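## 4. What the pictures in a double biography can support

The double biography sells itself on the meeting. Two lives are told in alternate chapters until they cross, and the crossing is expected to explain both. In the Didus series, published by Cirkano, every volume we read puts this meeting in its opening pages and then goes back to two childhoods. Reviewers have been kind to the arrangement. We are less sure of it, and the doubt in this section concerns one narrow point: the use of photographs as proof that something happened in the order the author says it did.

Our sample is 34 double biographies listed in the Vemis catalogue as consulted on 10/26/19. From these we took 1,992 passages in which an event is tied to a photograph, either printed in the book or cited in its notes. Passages that only describe a sitter's clothes or face were left out. We kept those which claim a sequence: he had just signed, she was about to leave, the partners had already fallen out. Section 3 gives the coding rules, which are simple and will not please everyone.

The commonest weakness is easily stated. A biographer has a letter showing that two people quarrelled in April. A photograph of them exists, undated, from the same year. In the book the photograph becomes the morning after the quarrel, and the distance between two chairs becomes the quarrel itself. The notes give the letter as the source, correctly, but the letter says nothing of the chairs. Reviewers then quote the chairs. One of the volumes we read closely, on the two owners of the Brzozowska printing works, rests the break between its subjects on a group portrait that the archive's own card leaves without a month.

It may be objected that readers understand this as storytelling and allow for it. We found little sign that they do. Of the five long reviews we could find of the Brzozowska volume, three repeated the dated quarrel as a fact and praised the photograph as evidence for it. None mentioned the archive card. We don't think five reviews prove much, but they are at least no comfort to anyone who believes that reviewing corrects this sort of thing.
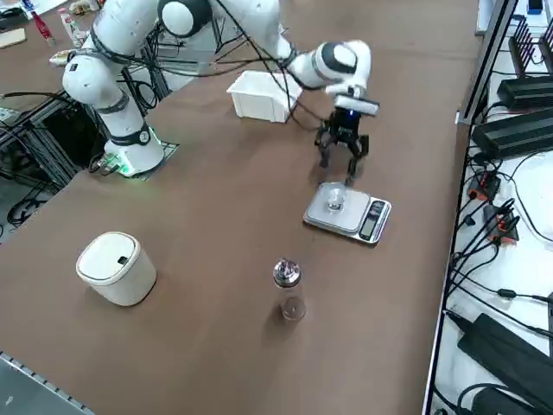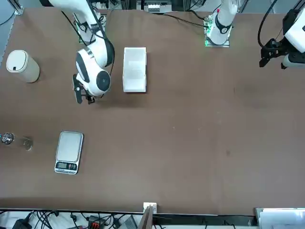 **Figure 2.** Upper: robot arm and kitchen scale. Lower: two robot arms and a white tray.

Sequence is the thing most often claimed from a single photograph and the thing a single photograph is least able to give. The trouble has little to do with age, poor printing or lost negatives. In the upper part of Figure 2 the gripper is open directly over a kitchen scale, and a confident caption could say that it has just put something down or that it is on its way to pick something up. Either sentence would read well. Printing the two pictures together hardly helps, although the page itself now suggests a before and an after, and it would suggest the opposite if we had set them the other way round. Biographers face the same choice with every pair of undated portraits, and the layout of the plate section often makes it for them.

A fair defence would be that biographers know more than the picture shows. They have read the diaries, and the caption draws on all of it. Sometimes this is so. Where a diary entry or a dated receipt fixed the order, we coded the passage as supported and have no complaint about it. What we question is the passage in which the outside source fixes only the year and the photograph is then made to supply the rest. Such passages tend to cluster near the meeting of the two subjects, where the form has most need of a scene and the papers are often thinnest, as the two had not yet any cause to write to each other.

We would not lean too hard on that clustering. It depends on where one decides that the meeting begins, and our two coders disagreed on this more than on anything else. A coder who starts the meeting with the first exchange of letters will find fewer doubtful passages inside it than one who starts with the first handshake. Both readings are kept in the tables in Section 5. The Cirkano house style adds a further difficulty, for its captions are unsigned, and we cannot say whether a given claim came from the author, the picture editor or the jacket copy.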